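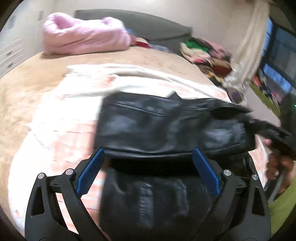

Fig. 4. Hand-held gripper with its pads apart, at work on a shiny black item on a bed.

November, by the Jetau set-up desk
Filed under: Before You Buy / Hand-held kits

Section 4. Planning your order

We know you would like to get to the part with the boxes and the screwdriver, but please give this section one quiet evening first. Most of the orders that come back to us for changes went wrong on paper, long before anything was packed, and it is a good deal nicer to find the gap now with a cup of tea beside you.

1. Write down the jobs you want to record, and be plain about it: "fold a jacket on a bed", "put shirts on a shelf". If folding is your main job, as it is for a lot of our home customers, put it at the top.

2. Decide how many grippers each person will hold. Folding big or slippery things nearly always goes better with one in each hand, so price a pair from the start. A second one ordered later comes with its own delivery charge.

3. Fill in the Bravitz budget sheet (it is in the back pocket of this guide). A pair with charger, case and spare pads comes to £1627. Add £300 for the first year's spares, even if you feel sure you are a careful person.

Note: the Bravitz sheet leaves out storage for your recordings. Allow 200 gigabytes for each household to begin with and ask the Lougher helpdesk for a price on more. 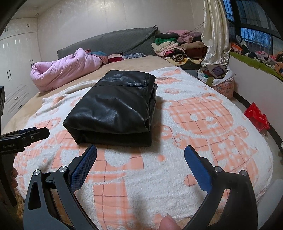 4. Choose your clothes and bedding before you choose your accessories. A small mixed basket will do nicely, with something soft, something stiff and something glossy in it. Shiny fabrics catch the light and slide about, and they'll tell you more about which pads you want than our catalogue ever could! If you can borrow a demonstration pair through Lougher, do try them on the awkward garments first.

5. Look at the room. A bed makes a perfectly good work surface and costs you nothing, so please don't rush out and buy a table. Leave space to walk down at least one side, and take a look at it at the time of day you mean to work, with the curtains as you'd normally have them.

6. Plan your pad changes. The Hitisen pads on our price list are rated for 3000 closes, and a busy household gets through those sooner than you would think. Order them in pairs, left and right together.

Caution: do not mix a worn pad with a new one on the same gripper. The grip will be uneven and thin fabrics can be pinched.

Caution: keep fingertips clear of the linkages while the jaws are closing, and tuck in loose cuffs.

7. Send us the finished sheet. Orders that reach us by noon on Tuesday go out the same week. Keep a copy, as you'll want it again for Section 5, Unpacking and first charge.

Jetau Set-up Guides | Contact the Lougher helpdesk | © Jetau, all rights reserved | Back to top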